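Players wanted: Domomier Shuffleboard Club winter cue trial

Sixteen places, open to members and non-members
Thursdays, 7 pm, starting in July

Anyone who has stood courtside at Domomier this season has heard about the Welow cue. It is lighter, it is supposed to "carry" the disc, and people who were happily missing the 10 with their old cues in January are now missing it with a new one and telling the rest of us how much better it feels. Maybe it does feel better. I'd like to know if it scores better, and so far all I've been shown is one good afternoon and a brochure.

So we are running a trial, and we need players who will turn up and shoot.
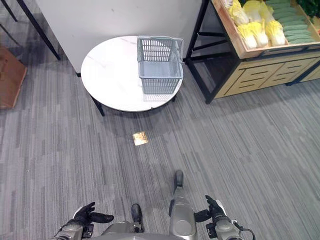 Each player shoots 100 discs a night, half with a Welow and half with a plain club cue of the same length. The order gets drawn out of a hat when you arrive. Every disc is scored where it stops, by somebody who has been asked to keep their opinions to themselves until the end of the night. We clear the board after every four discs, so there are no kitchen shots off an opponent and no lucky bumps. It is dull shooting, I won't pretend otherwise. If you want a proper match, the social draw is on the other courts and you can walk over to it when you're done.

The trial runs for seven weeks. I was told three would be plenty, mostly by people who already own the cue. Three weeks is long enough for somebody to have a cold and a bad knee and for the whole thing to be argued over until Christmas.

Who we are after

We want a mix. If only our top division signs up, we'll learn what the cue does for people who hardly need it. Beginners are welcome as long as they can get a disc over the far dead line most of the time. Left-handers, please put your names down, we never get enough of you. You don't need to have played in the Plusov Cup or anything else.

You will need to be able to make at least six of the seven nights. Please be straight with yourself about this before applying. "I'll try to get there" has meant no in every competition I have ever run.

If you own a Welow already you can still take part, but we'll hold back no more than two places for owners. You'll use the trial cues like everyone else, and yours stays in the car.

What you get

Court fees are covered for the trial nights, and there's tea and something to eat at the break. You also get your own score sheets at the end, which might be more use to you than the cue. There is no payment. There is no free cue either. The shop did offer us a few on the understanding that we'd let them see the results before anyone else, and I said no thank you. We bought the trial cues out of raffle money and they'll be sold off afterwards.

The courts

Half the shooting will be on courts 1 and 2, which still have the old surface, and half on the Farías courts that went down last year. We were promised those would play the same speed in all weather. They don't, as anyone who has pushed a disc on them on a damp night can tell you, and I would sooner have that on paper as well while we're at it. Wax and beads will be done the same way each week before the first disc. Please don't "help" with the beads.

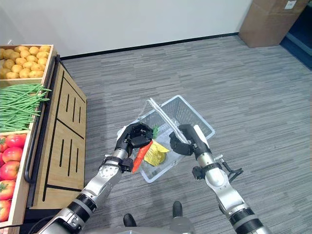
Robot hands with a carrot and a clear shopping basket.

Scorers

We also need a handful of scorers. You don't have to play, but you do need decent eyesight and the nerve to call a liner against a friend. Any disc touching a line scores nothing, same as always. One evening of practice will be held the week before we start.

How to apply

Write your name, phone number, which hand you shoot with and how long you've been playing on a slip of paper and put it in the box by the clubhouse door, or give it to me on any Thursday before play. If more than 16 people apply we'll pick to get the spread of ability right, and the rest go on a reserve list. Please don't send me articles about carbon fibre. I've read them.

The results will go up on the noticeboard whichever way they fall, with every score sheet behind them so you can add them up yourself. If the Welow wins, I'll say so at the annual meeting and buy one.

Laimutė Uibo
Trial organiser, Domomier Shuffleboard Club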